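Final Report: Collecting Handwriting Demonstrations for a Two-Arm Robot
Prepared by Rekha Rana, Rorkine project group

3. Data collection

The goal for this term was a set of demonstrations good enough to train a writing policy on the Kerna arms. We chose short phrases in red marker on a small whiteboard. Each phrase was recorded as one episode by an operator driving both arms.

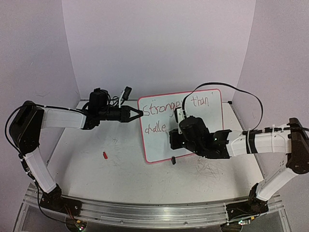 We planned 55 episodes and kept all but 17. Most of the rejected ones had a dropped marker or a wrist camera that stopped recording partway. Files were named by operator and phrase, then copied to the Flirkwood server at the end of each session. Two episodes were saved under the wrong phrase and had to be relabelled by hand.

3.1 Letter quality

Marker pressure was the hardest thing to keep consistent. The operator gets no force feedback, so the only guide is the colour and width of the line. In the wrist view the strokes of "Strong" change thickness from one letter to the next, with small wobbles and gaps. We kept episodes like this as long as a reader could make out the word.

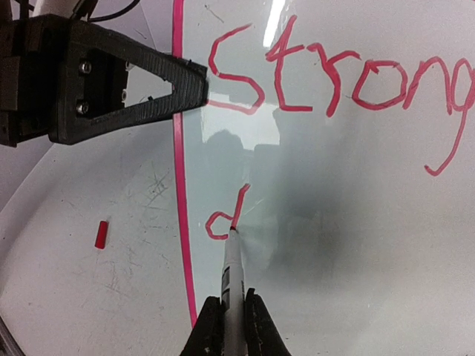

Camera placement took up the first four weeks. Pangaribuan's earlier setup relied on a fixed view alone, and we found that the arms often covered the letters. The wrist view gets much closer to the marker tip, but it has its own trouble with glare, and a bright streak sits just above the "t". We left the lights as they were so that episodes from September would match the later ones.

3.2 Labelling

Each episode was split into uncapping, writing and recapping. I labelled the start and end of each part myself.

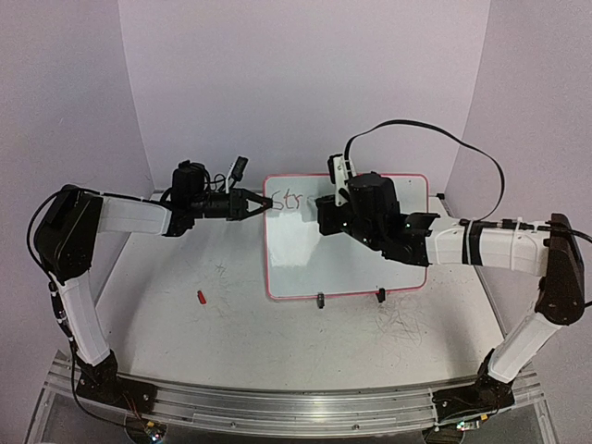
A second labeller checked a sample of the files. We disagreed mainly on where writing begins, and settled on the first contact between marker and board. The earlier labels were then redone to match.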